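Our hospital has a new word for waiting. Patients at Buvelach District are now "in active review", a phrase that covers the plastic chairs, the vending machine and the corridor near radiology.

By the hospital's own tally, 1,663 people were in active review in August. Of those, 174 gave up and went home, where presumably they reviewed themselves. 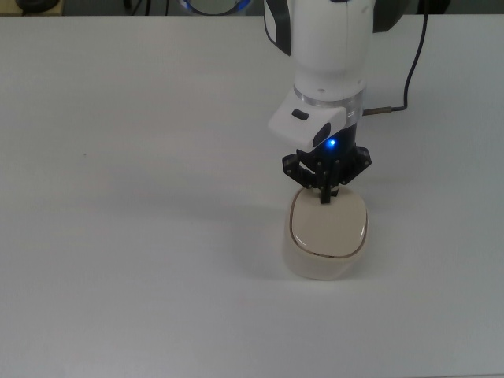 Does it matter what we call it? It matters when the label decides who gets counted, and under the new rules the clock starts at triage, well after you've walked in the door.

I sat there for 162 minutes with my mother's swollen ankle — and my mother — and the record says we waited 2. A marvel of modern medicine.

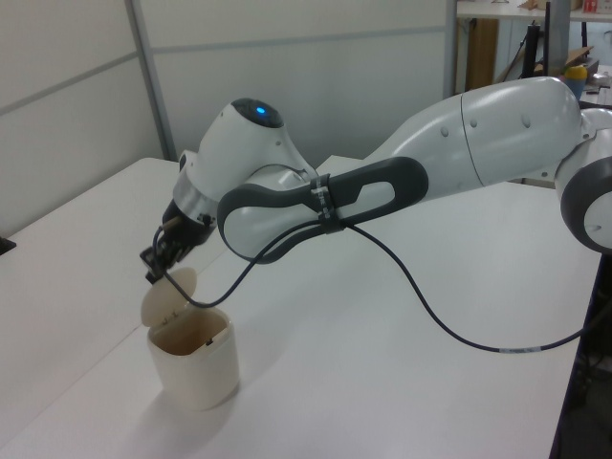 The board will say the old figures were unfair to staff. Maybe so. The nurses I met were run off their feet and kind about it. Start the clock at the door anyway, and publish what it says.

Amerley Kyei
14/05/2019

38 shares | 2 comments

Recent opinion
Parking fees at the Stiver clinic
Who closed the Tramau maternity ward?

We use cookies. By reading on, you accept them.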